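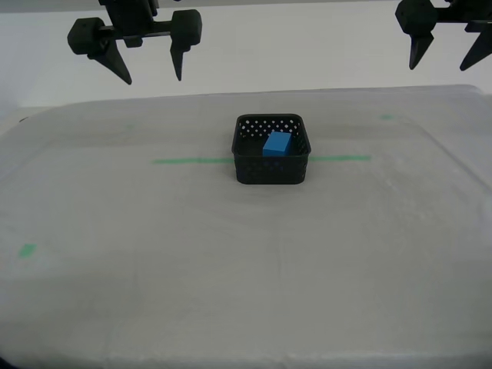

How Do You Teach a Robot to Use a Basket?

Picking up a block is easy for you. You've been grabbing things since you were a baby, and you've had years and years to get good at it! A robot has to learn the whole business from scratch, and that's what the students in the Purkberg robot club have been working on since December.

Their project is called Sowah. It uses a pair of black grippers, which are the robot's version of hands. Each one has two pointed fingers and no thumb at all. Try picking up a toy block with just two pencils and you'll soon see why the club needs so much patience.

The job sounds simple enough: a blue block, a small black basket, and two grippers to do the moving. But a block can sit at a tilt, and then the fingers have to come at it from a different side. So the students practice with the block turned every which way - straight, crooked, and somewhere in between.

Green tape on the white work surface gives everybody something to line things up with. If the basket gets bumped, they can slide it back and go again.

A practice round lasts 15 minutes, and then two other students take over. The club has saved 368 tries so far, and they'd like to reach 1,000 before the Clerkitz contest in spring. That's a lot of blocks! Bring a snack if you come to watch - the rounds do go on a bit.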